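Brolel Kultus hand-held gripper kit
Home > Data collection > Hand-held kits > Kultus

Stock code 3338
In stock at our Bemthorpe workshop
Page last revised Sep 4, 2025

We've been building hand-held grippers for a few years now, and the Kultus is the one our own people reach for first! It's a gripper you carry instead of bolting to an arm. You squeeze, the fingers close, and the camera on the body records the job from the gripper's own point of view, so you can gather demonstrations anywhere you can walk to (kitchens, stockrooms, the office upstairs) without wheeling a robot in.

What's new in this version

The fingertips have had the most work. They are black rubber, curved into hooked jaws that face each other, and they get hold of thin or awkward things far better than the flat pads we shipped before. Cutlery, lids, the corner of a folded cloth, all much less fiddly. Old pads still fit if you prefer them, and plenty of people do for boxes.

The body is still white. We tried grey for a batch in May and went straight back, mainly for the sake of people who write on theirs with marker pen.

The lens is a very wide fisheye and we're fond of it. You get the fingertips and a great deal of the room in one view, which is a real help when the software has to work out where the gripper is. It does mean the corners go dark and straight lines bend. Mridha, our recording software, takes care of the calibration and will export either the raw view or a straightened one.

In the box

Kultus gripper with camera fitted
One pair of hooked rubber fingertips
One pair of flat pads
18 printed marker cards
Wrist loop, charging lead and carry case
Mridha licence for one computer

Setting up

Allow 46 minutes for the first go, most of it charging. Stand a marker card where the camera will see it at the start of each take. A card stuck to a box on a desk is fine, and so is one taped to a wall, as long as it's flat. Wave the gripper slowly from side to side until Mridha chirps, then begin.

Shahnaz Navaratnam, who designed the grip, suggests starting with something dull like moving cups. She's right, it's the quickest way to learn how hard to squeeze.

Working in big rooms

Open-plan floors suit the Kultus very well.

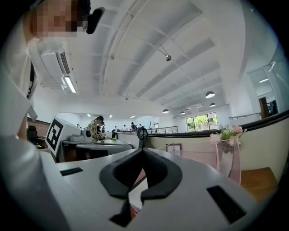
Tracking likes plenty of fixed detail, so beams, pipes and rows of lamps overhead are all good news, and a busy ceiling will often carry you through a patch where the desks are bare. Big windows can be harder on a bright day. Turn the exposure lock on before you start and leave it on for the whole take. Do let colleagues know you're recording too, as the lens takes in a lot of floor. Mridha can blur heads on export, and the setting is on by default.

Spares and repairs

Fingertips are sold in pairs or in packs of 5 pairs. Repairs are done in Bemthorpe, and Leonor Nogueira on the bench is happy to talk you through a fingertip change by phone. Please quote the number inside the battery door when you ring.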